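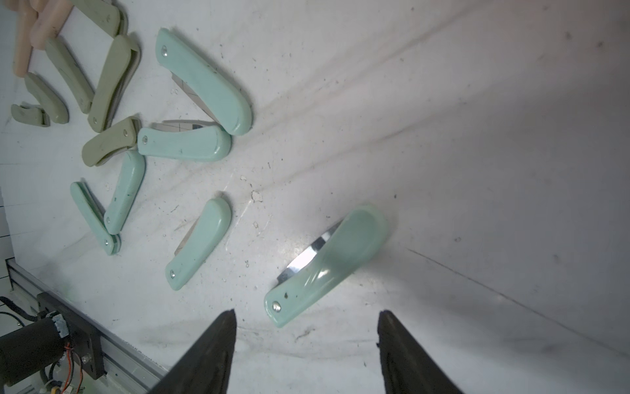
Folding knives on the bench, the mint-green one nearest.

Section 2: Setting up your Hosten sheep scale

Hi, Adi Ginting here. I wrote this guide after setting up the Hosten in my own yard, so you're getting the steps in the order that worked for me (my first try was a mess!).

1. Pick a level, firm spot near the end of your race. I use a concrete pad, but packed gravel will do.

2. Set both load bars down with the cable ends facing the same way, then lower the crate on top. Get a second person for this.

CAUTION: Keep your fingers out from under the crate feet. It drops faster than you'd think.

3. Bolt the crate to the bars. Snug is plenty - if you crank the bolts hard, the readings start to drift.

4. Run the cables along the side away from the sheep and plug them into the Clokberg display.

5. Turn the display on, wait 17 seconds, and press ZERO with the crate empty.

6. Now stand in the crate yourself, or use a feed bag if you'd rather not know! Check the number against a weight you trust.

Note: The crate is rated to 300 pounds. My biggest ram came in at 235, so most flocks will be fine.

7. Brush out the manure and press ZERO again every time you start a new pen. I skipped this last October and had to weigh a whole bunch of lambs over again.

If the display shows LO, charge the battery overnight before you go on to Section 3, where we match weights to ear tags.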